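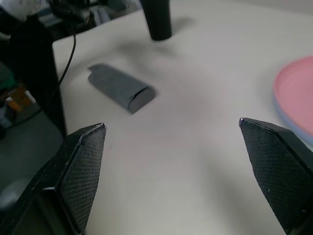
Jordan Holroyd reckons I should have given up on paper diaries years ago and just used my phone like everyone else, and left a comment under my last post to say so (politely! with a smiley!). I've been chewing on it ever since, so this is my very long answer.

I did try the phone. I gave it most of a year. I put everything in there, the dentist, the bins, my sister's birthday, the day the car insurance runs out, and for a while I felt terribly organised. Then I noticed I'd stopped knowing what week it was. The phone would buzz, I'd do the thing, and then it would all go quiet again until the next buzz. If you'd asked me what I was up to a fortnight from then I couldn't have told you, and I missed knowing. With a paper diary I can see the week coming. I open it over breakfast and there's the whole sorry spread in front of me, with the crossings out and the arrows where things have been shoved to another day.

So in August I went back to paper, which is a daft month to do it because the shops are full of school-year diaries with owls on. I ended up with a Pavo, the middle size with the green cover, week on the left and a lined page on the right. I'd had my eye on one for ages. The lined page is what sold it to me. I've had the sort where every day gets its own page and I found them a bit of a telling-off, all those blank Tuesdays-or-whatever staring back at me when nothing had happened. A week to a view suits a small life like mine much better.

The paper is lovely, I will say that. I use a cheap rollerball and nothing comes through. The ribbon is another matter. It started fraying in the first fortnight and I had to dab the end with clear nail varnish, which has held but gone a bit stiff, so now there's a sort of green spike poking out of the bottom that catches on the lining of my bag. Oh, and they've put the year planner at the back! I want it at the front. I have turned to the front for it every single time and I expect I'll keep doing so until the thing is full.

Before that I had a Buso, a few years back, and I know some of you swear by them. Mine had rings. I can't be doing with rings. I'm left-handed and the back of my hand lived on them, so by the middle of any left-hand page my writing had gone up at an angle like it was climbing stairs. If you're right-handed I'm sure they're fine, and you do get to take pages out, which my mum loves (she writes her shopping on them and then leaves the list on the side, so I don't see that she's gained much).

What do I put in it? Less than you'd think. Appointments in pen, maybes in pencil. Anything with a time goes hard up against the left edge so I can run my eye down it. On the lined page I write whatever's in my head: things to buy, a line from a book, what we had for tea if it was good enough to want again. There's a recipe for a lentil thing squashed in sideways in September that I've made 3 times now and would never have found again on my phone. I also write the weather down, very badly. "Wet." "Wet again." "Nice till lunch."

I gave up on the stickers. I bought a packet with 102 of them in, tiny kettles and umbrellas and so on, and I used 7 before I lost patience. It takes me longer to find the little envelope sticker than it does to write "post office". The rest are in the kitchen drawer if anyone local wants them.

Now, to be fair to Jordan, there are things the phone does better. It's good at nagging. I still have an alarm on there for my tablets, and another for the oven, and I wouldn't trust a book to do either. And I did leave the diary on the bus once, an older one, and had a horrible two days of ringing people up to ask whether I was supposed to be seeing them. A very kind driver handed it in. I've written my number inside the cover of every one since, in capitals.

The other question I got was what I do with them when they're full. They go in a shoebox under the bed. I had the box out last weekend to look up when we'd had the boiler done and lost an entire afternoon to it. I found the week we moved in, which just says "KEYS!!" on one day and then nothing at all for the next nine. I found a phone number with no name on it. I found a note to myself saying "ask about the ladder" and I have no idea which ladder, or whose, or whether I ever asked.

I've got to order next year's soon, as the green always sells out first, and I'm dithering between the same again and the slightly bigger one. If you've used the bigger size, does it fit in a normal handbag? Mine's not huge. And has anyone found one with the year planner at the front? Let me know in the comments, Jordan included.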